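The Egg Section
Short fiction

The following notice was found among the standing orders of the Trukthorpe Provisions Hall, in the binder kept beneath the weighing counter. It is reproduced with the permission of the Hall.

Standing Order 7. Of the Egg Section.

The Egg Section shall be maintained on the gray metal shelving against the wall, in the position it has occupied since the removal from Listotau. Staff who remember the former position are asked to refrain from directing patrons to it.

Trays shall be stacked upon the middle shelf. The Hall recognizes that pulp trays do not stack evenly, and that they have never stacked evenly, and that correspondence on this point with the supplier, Bednarek, now fills a drawer. Staff are to accept the trays as they come. A stack which leans toward the wall may be left overnight. A stack which leans toward the aisle shall be attended to before the doors are locked.

Trays are to be lifted from the top, one at a time, with both hands. The practice of drawing a tray from the middle of the stack, introduced by the night staff and defended by them at some length, is discontinued.

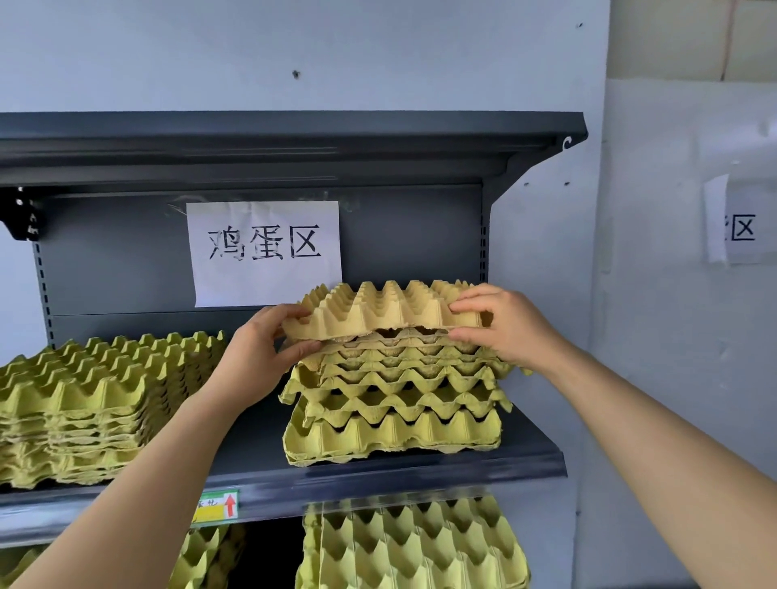
Trukthorpe Hall Quarterly, No. 1534

The sign reading "鸡蛋区" shall remain taped in its place behind the trays. It was put up by a clerk of the Hall in her first week, on a morning when three patrons had asked her where the eggs were and she had not yet learned the answer in English. The Hall subsequently ordered an engraved plate from Trakitz. The plate arrived, was found to be handsome, and was hung. Within the month, patrons had resumed asking where the eggs were. The plate is now in the office, where it may be viewed on request, and the paper sign was returned to the shelving with fresh tape.

The clerk left the employment of the Hall on November 18, 2022. No ceremony was held, at her instruction. On her final afternoon she went through the empty trays one by one, setting aside those too soft to be used again, and when she had finished she began at the other end and went through them a second time. The supervisor on duty noted this in the day book and did not interrupt.

It is the duty of whoever opens the Hall to press down the corners of the sign. The tape does not hold well in winter -- the wall behind the shelving is an outside wall -- and the upper edge is usually the first to lift. Tape is kept in the second drawer of the weighing counter. Staff are reminded to replace the roll when it is finished, and to enter the replacement in the book.

Requests to have the sign reprinted on heavier stock have been received on 6 occasions and declined on each. Further requests may be submitted in writing.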